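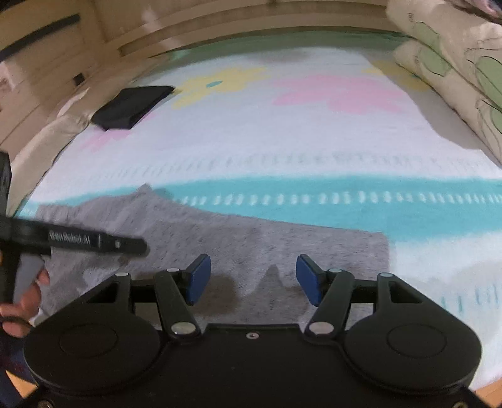 # Kilero bedding notes

Hi! I keep this folder for everything to do with the bed: sheets, the gray fleecy cloth, how I fold things and where they end up. It began as one long text file and got out of hand, so now it's a README plus a few smaller files.

## What's in here

- `fold-log.csv` — 274 rows, one per fold, with the cloth, the fold type and a short comment
- `cloths.md` — my notes on each piece, short-pile stuff first
- `sheets.md` — patterned and plain, kept apart (I mixed them up once and regretted it)

## How I fold the gray one

1. Lay it over the patterned white sheet. Gray on white makes the edges easy to find.
2. Flatten the ridges from the middle out. Short pile holds a crease longer than you'd think!
3. Find a squared corner and work from that one.
4. Check the top edge for little pointed folds and smooth them down before going any further.
5. Fold in half, then in half again. I stop there — a third fold gets too bulky for my shelf.

## Odds and ends

The comments column is messy. "Jeon" means the short shelf and "Platier" means the long one, names left over from an old labeling scheme. Abundio Hinojosa cleaned up the first 17 rows, and Velimir Mladenović talked me into logging the bad folds too, so thanks to both.

Still to do: the pillowcases, which have no file yet. I'm hoping to get to them in October.

Last edited August 12, 2022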